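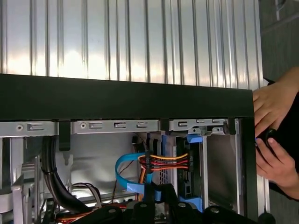
Print this story | E-mail this story

The Second Gripper

"It grips," said Sơn Lý. "That's the whole pitch?"

Panya Chaimongkol had the vendor sheet open on her knee. "It says the Iltetano adapts to the part."

"The Brokar adapted to the part. It adapted two of them into crumbs."

She let that go. She had signed for the Brokar in January, all $3812 of it, after a dinner with a salesman who kept saying the word "seamless." The Iltetano was $2557 and came with a nicer box. Sơn had been taking computers apart by hand for most of his life and did not see why either one should cost more than his first car.

Raimo Lehtinen wanted an answer by the end of the day. He wanted one number he could send upstairs, and he had already told them he hoped it would be 200, for 200 good insertions in a row. Panya had asked where he got that. He said it sounded like enough.

"Ready?" she said.

"I've been ready since lunch."

Insertion was where the Brokar had fallen apart. It would carry a part across the bench like a waiter with a full tray, then miss the opening by a hair and keep pushing. Sơn leaned in until Panya told him to move his head. The Iltetano had the long blue piece between its two gridded pads, and the tip was in the mouth of the gray holder, next to the processor in its brackets. He could see a dark gap around the tip. A gap could mean room to slide in or room to jam, and he had seen the other gripper look just as good a second before the crack.

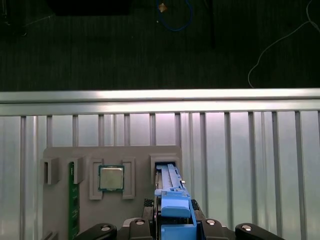

Sơn knew what Raimo would say if he walked in now. He would say it looked great. Everything looked great to Raimo from the doorway. The pads were pressed flat on the sides of the blue part, the ribbed end was pointed the right way, and the little silver pin on its right edge was close enough to the slot to make Sơn's teeth hurt. The vendor sheet did not mention pins.

"Stop it there," he said.

Panya stopped it. "Why? It's fine."

"You don't know that."

"Neither do you."

He had no reply, so he went and got his coffee. When he came back she was still looking at the pin.

"If I write down that it's better," she said, "he'll buy five."

"So write down that it's cheaper."

She clicked her pen a few times and turned the sheet over to the blank side.

"Run it again from the top," Sơn said. "Slow. And don't call him yet."

Recent fiction
Clullau in the Rain
The Man Who Sold Đàm
Letters to Hiếu Hoàng
A Short Night Shift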